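Backstage at the Morkeva Theater Open Day

Oct 25, 2021

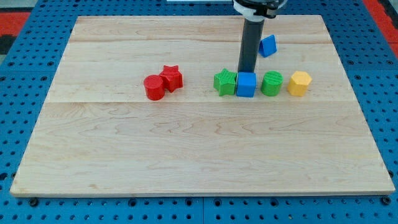
The Morkeva opened its doors for one afternoon this month, the first time since the rebuild began in July. I got there just after noon and joined the second tour, led by Adwoa Ankrah, the production manager.

We started in the lobby, where the old box office window has been kept, and went straight through to the main house. It now seats 1,720. The rake is steeper than it was, and from the back row of the balcony I could hear Adwoa talking on stage without a microphone.

Backstage took up most of the hour. The fly floor is reached by a narrow stair, so we went up in small groups. The dressing rooms have new mirrors and the same old radiators. In the rehearsal room, director Jussara Trindade was running act two of "Pyo," a puppet play for adults that opens the winter season. We watched ten minutes of it. There are 2 puppeteers and almost no dialogue.

The studio space downstairs is called the Hallo. It will take the smaller fringe shows, starting with a one-woman piece called "Fenow." The risers weren't in yet.

Coffee was free, parking was not. The next tour has not been announced.

Recent posts
What to See in the Hallo This Winter
Puppet Shows for Grown-Ups
Cheap Seats: A Balcony Guide

14 shares | 3 comments

Contact us | Back to top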